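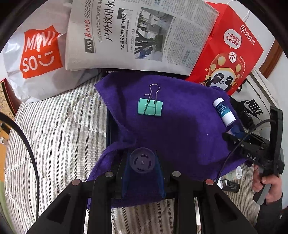 Day one of the bed sort. Mint clip, purple cloth, and the reading material.

Travivberg Home Board > Tidying and Storage > Do you keep the bags?

facundo_g
Posted 15 November 2023

Long-time reader, mostly of the laundry section. I am finally doing the closet shelf, and I'm using the method from the sticky where you put everything on the bed so that you can't go to sleep until it's dealt with. I can report that you can go to sleep. You just do it on the couch.

So far I have established that I own bags. Paper bags, plastic bags, bags that came inside bags. The red Haidilao one and the Miniso one with the wink are at the front of the line because they're the nicest, and I know that's how it starts. There's also newspaper, which I keep for wrapping glasses when I move. I last moved six years ago.

My real question is about the binder clip. I have a whole bunch of these in different colors from a Josora box and I keep hearing that you can run a household on them. I'd like to clip the folded bags together and stand them in a drawer. Does that work or do I just end up with a drawer of clipped bags?

Facundo Garrido

mrs_plinth
You end up with a drawer of clipped bags. That's the best outcome available to you. Welcome.

vkivi
Going to disagree with the premise before it gets comfortable. Folding and clipping bags is how you turn trash into inventory. The minute it has a clip on it, it looks like somebody made a decision.

Take the two you like and recycle the rest tonight. If you need a bag next week, the world will give you one. It can't be stopped.

facundo_g
vkivi, I understand the theory, but a good paper bag is hard to replace. The red one has carried lunch to work, a birthday present, and once a houseplant, all without complaint. I'm not throwing out a colleague.

vkivi
Keep that one, then. What did the others do?

facundo_g
They were in the closet.

Lowdrawer
On the clip question, since that's what was asked. The medium size is fine for paper bags if you fold them flat in thirds and clip on the short side. Six or seven to a clip, depending how thick they are. More than that and the clip sort of crawls off in the night and you find it under the cutlery tray in April.

Plastic ones don't clip well. They slide. I knot mine or do the little triangle fold, which takes longer than washing the car and is much more satisfying.

bevel
The triangle fold is a cry for help.

Lowdrawer
I have a jar of them and my jar is lovely.

mrs_plinth
I did the triangles for a whole winter. Then my son needed a bag in a hurry, unfolded one, and looked at me as though I'd handed him a letter from a relative.

Skimby
Nobody has asked about the cloth yet so I will. Is it part of the method? I've seen people lay out a towel for the "maybe" pile but I see a clip and a white tube on yours, which seems like a strong start.

facundo_g
The cloth is the small stuff zone. Loose change, clips, mystery screws. The idea is that the bedspread has stripes and I lose things on the stripes. On purple I can see what I've got. Mint green especially.

The clip went first as a sort of ribbon cutting.

Skimby
I can also see a tiny white speck over to the right, so the system works.

facundo_g
That's in the maybe pile.

kurup_basement
Old hand here, slightly over 2,000 posts, most of them about shelving. The bed method has one weakness and it's this: flat soft surfaces swallow things. You put a paper down, you put a cloth down, you put a box under the cloth because it was there already, and now you have layers. There's a dark box under the top of that cloth, unless my eyes are going. It has letters on it. Did you mean to sort on top of it?

facundo_g
I did not mean to, no.

kurup_basement
What's in it?

facundo_g
I'm saving it for day two.

bevel
What's EDI?

facundo_g
The beginning of a longer word. The rest is under the newspaper. I'm not lifting the newspaper, it's only standing up because of everything around it and I've gotten used to it.

vkivi
This is exactly what I'm talking about. The newspaper is now furniture.

Lowdrawer
Speaking up for the newspaper. Good for windows, good for lining the bottom of the veg drawer, good for drying out shoes. I'd keep a stack as high as your hand is wide and let the rest go. When a new one comes in, the oldest one leaves. I have followed this rule for years, apart from the years when I didn't.

mrs_plinth
Windows streak with newspaper now. It used to be fine. Either they changed the ink or they changed the windows.

Lowdrawer
Mine don't streak.

mrs_plinth
With respect, have you looked at them in the morning?

Lowdrawer
I'm on the north side of the building. I don't get a morning.

hallway_ann
Can I ask what the paper says? I'm taking a beginner Chinese class and all I've got from the big headline is "outdoor" and then something I want to be "drinking water." If I'm right I am telling my teacher.

facundo_g
You're right, tell your teacher. Outdoor drinking water. The smaller heading next to it is about a public welfare alliance in action. My neighbor passes her papers along when she's finished with them, and I use the headlines for practice and the rest for glasses. It's page A05, so whatever happened on A01 to A04 I can't help you with.

hallway_ann
Outdoor drinking water! Best homework I've had all month. For what it's worth I'd keep that page.

vkivi
Please don't encourage him.

hallway_ann
One page! It folds!

vkivi
Everything folds, Ann. That's how the closet got full.

Skimby
Back to clips. I went through a phase with them and these are the uses that survived: frozen peas, the curtain in the spare room that won't meet in the middle, and holding a charging cable on the edge of the desk (thread it through the wire loop, works great). The uses that did not survive: toothpaste, bookmarks, and clipping matching socks together for the wash. The sock one sounded like a machine gun in the dryer and left a rust spot on a pillowcase I liked.

bevel
You put binder clips in a dryer?

Skimby
Once. I was told to by a magazine.

kurup_basement
Skimby's cable trick is a good one. Get the clip with the wider mouth if the desk is thick. And you can fold one handle flat and leave the other up, if you want to hang it on a nail.

facundo_g
OK, this is useful, the bags may have to share. I've got 10 clips left in the box plus the one on the cloth. Suggested allocation?

Lowdrawer
Two for paper bags. One for peas. One for the cable. The others go in the drawer and you forget about them, which is their natural state.

vkivi
One for paper bags. I'm holding the line.

mrs_plinth
I think Vija is right about the number and wrong about the tone.

vkivi
I've been told this at work as well.

facundo_g
Update, same evening, couch. Here's where I've landed. Red bag stays. The winking one stays for now because it's glossy and I can use it for the beach, where I go every third year. The brown paper ones got folded in thirds and they fill one clip exactly, so vkivi wins and Lowdrawer's folding instructions also win. Everything with a torn handle has gone down to the bin. I carried it there in a bag, and then stood at the bin for a while wondering what to do about the bag.

vkivi
Tell me you put it in.

facundo_g
It was a really good bag.

bevel
Anybody want to start a pool on what's in the box?

kurup_basement
Cables.

Lowdrawer
More clips.

mrs_plinth
A smaller box, with nothing in it, that he kept because it was sturdy.

facundo_g
I lifted the corner a little and put it back. Day two is Saturday. Ann, the drinking water page is staying too, I've clipped it to the calendar with the mint one, so that's another clip accounted for.

hallway_ann
My teacher says hi and that my tones are still bad.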